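Stolto Cable Sleeve Kit - Charcoal

Sold by Bickerstaff Desk Goods, Nevcombe. Page updated 05/11/2025.

So I've been selling desk stuff for a while now, and this is the thing I end up talking people into more than anything else in the shop. It's a sleeve. It wraps around your cables. I know, I know - but stay with me, I get weirdly excited about this one!

The Stolto is a woven polyester tube with a slit down the whole length, and the edges overlap by themselves so you don't need a zipper or Velcro to keep it shut. You start at one end, tuck the cables in with your thumb and keep going. If you want a cable to leave halfway (a lamp, a phone charger, whatever) you just let it poke out of the slit and carry on tucking past it. The older Skomow sleeve we used to carry had a zipper, and every time I moved a plug I had to undo the entire thing. I sold the last of those in June and I don't miss them.

What you get in the box: 2 lengths of sleeve, 5 feet each, plus 8 reusable ties and a little card with instructions that I'd ignore, because they're tiny and they make it sound harder than it is. You can cut the sleeve with regular kitchen scissors. It'll fray a bit at the cut end, so run a strip of tape around it first and cut through the middle of the tape.

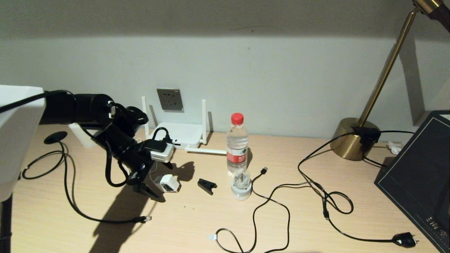 How many cables fit? I get this one by email a lot. Up to five normal ones, I'd say, or three if one of them is a fat monitor cable. You can force in more, but then the overlap starts gaping and you've got a sad burrito on the floor. Buy a second kit if you're in that spot, or leave the thickest cable on its own and use the ties for it.

It comes in charcoal only right now. I keep asking the Stolto people for white and they keep saying maybe. If you have white baseboards like I do, run it along the back of the desk leg and you'll hardly notice it.
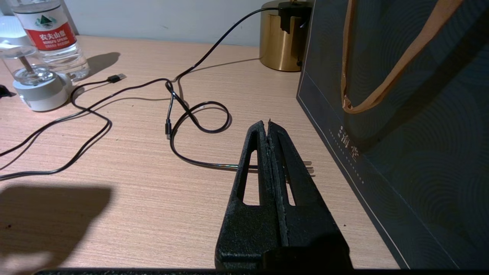 Washing: yes, you can. Pull the cables out, put the sleeve in a pillowcase, cold wash, hang it up. Don't put it in the dryer - I did, and it curled up so tight I could barely get a pencil through it. It also picks up pet hair like crazy, so a quick pass with a lint roller every now and then keeps it looking decent.

Shipping is flat rate from our Nevcombe store, and pickup is free if you're local. Returns are fine as long as you haven't cut it (please check your length before you cut it!). We've sold 3,191 of these kits so far, which still surprises me.
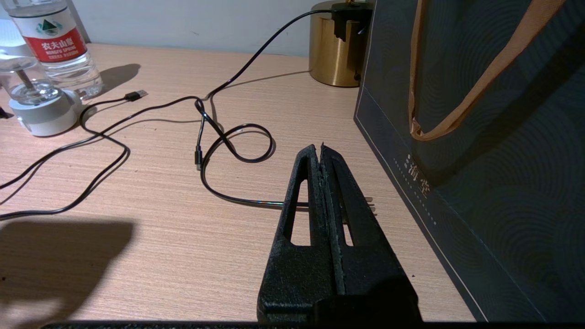 The ties deserve a plug of their own. They're soft, they don't have a sticky side, and they're meant for the cables you don't want in a sleeve at all. A long black USB charging cable left in loose coils across the desk, right next to the humidifier, is exactly the kind I mean: wind it up, put one tie around the middle and drop it in a drawer until you need it. I keep a spare pair of ties in my laptop bag too, and they come out on pretty much every trip.

If you're not sure what length to order, measure from the outlet to the top of the desk along the path the cables really take, then add a hand's width. Send me that number through the contact form and I'll tell you if one kit does it.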